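Why Does a Package Go on Such a Long Trip?

Hi again! Annapurna Palaniappan here, with another big question from my mailbag. A reader named Joseph wrote to me in May and asked, "How does a package know where to go?" Joseph, I love this question. I have been ordering books and puzzle pieces and socks through the mail for years, and I had to go and look up half of this myself.

The short answer is that a package doesn't know a thing. It's all in the label. But the long answer is a lot more fun, so grab a snack and let's follow one.

It starts with an address

Say my cousin in the town of Drakthorpe wants to send me a sweater (she knits, and I'm always cold). She folds it up, puts it in a bag, seals the bag and writes my address on it. An address is a set of directions, and the funny thing is that the mail system pretty much reads it from the bottom up! First it cares about the country. Then the state and the city. Then the street, and last of all the number on the door.

Why backward? Think about how you'd do it. If you were standing in Drakthorpe with a sweater in your hand, knowing that I live at number 17 wouldn't help you one bit. There are number 17s all over the world. You'd need to know which way to start walking first.

What it weighs

Next the package gets weighed. A truck can only carry so much, and an airplane is even fussier, so heavy things usually cost more to send than light ones. A sweater is nice and light. A bowling ball is not. If you have a kitchen scale at home, ask a grown-up if you can weigh a few things and guess the answers first. I was way off on my sneakers.

Size matters too. A giant box full of feathers hardly weighs anything, but it takes up the room of lots of little boxes, so the sender may have to pay extra for all that space.
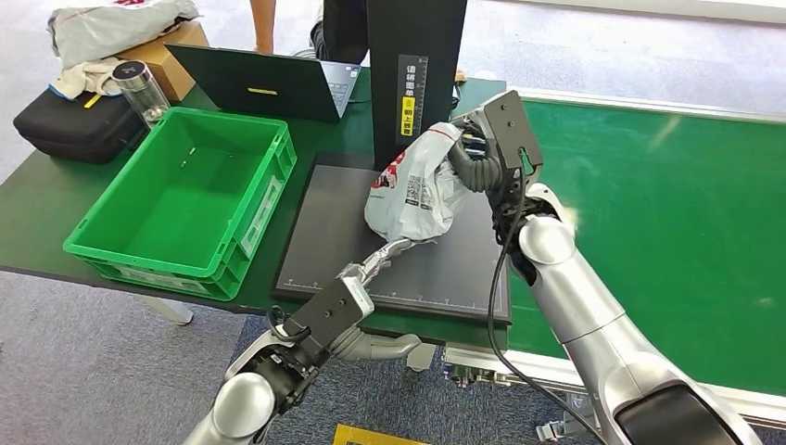

The secret in the squares

Have you ever noticed those small black-and-white squares that look like a tiny maze? They're called QR codes. The lines-and-spaces kind that you see on cereal boxes are called barcodes, and they do a similar job. Each one is a way of writing down letters and numbers so that a machine can read them super fast.

Let's say my sweater gets the number 2923. (Real tracking numbers are much longer, but I'd never remember one.) Every time the package gets to a new place, somebody or something scans the code. Beep! The computer writes down, "2923 is here now." Then it goes off again, and beep, another note. When you look up a package online and it tells you that your thing left the city at 4:15 in the morning, you're reading those notes. I do this way too much. I once checked on a box of jigsaw puzzles 16 times before lunch!

The great big sort

Now we come to my favorite part. All the packages from all over town end up in one huge building called a sorting center. Picture a playground slide, a grocery store checkout belt and a railroad, all mixed together indoors. Packages ride along on moving belts. A scanner reads the label, and when the package reaches the right spot it gets pushed or tipped off the belt and slides down a chute. Everything in one chute is headed the same way.

Boxes are pretty easy to sort because they have flat sides and hold their shape. Bags are trickier. They squish and flop and fold up on themselves, and sometimes the label ends up hidden in a wrinkle. 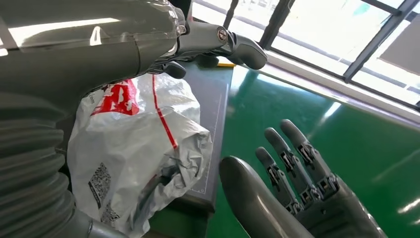

If a label can't be read, the package doesn't just get thrown out. It may go around for another try, or a person may take a look at it and type in the address by hand. Messy handwriting makes that job harder, so please print neatly! And if you reuse an old box, cover up the old label or peel it off. Two addresses on one box is a good way to send your grandma's birthday present to the shoe store.

Almost home

From the sorting center, my sweater goes by truck or plane to another sorting center close to me, where it gets sorted all over again, this time by neighborhood. Then it gets loaded into a small van. Drivers like to have the first stops where they can reach them, so the packages for the end of the day often go in first, way at the back.

Then comes the walk up the path and the thump on the step. That's called the "last mile," even when it's longer or shorter than a mile.

Try it yourself

Make a sorting center on your bedroom floor. Write 15 pretend addresses on scraps of paper, using three made-up cities. (Mine were Skustum, Arkix and Pickle Town.) Mix them up and sort them by city, then sort each city pile by street. Now try it again, but sort by house number first and see what kind of mess you get. Write and tell me how it went!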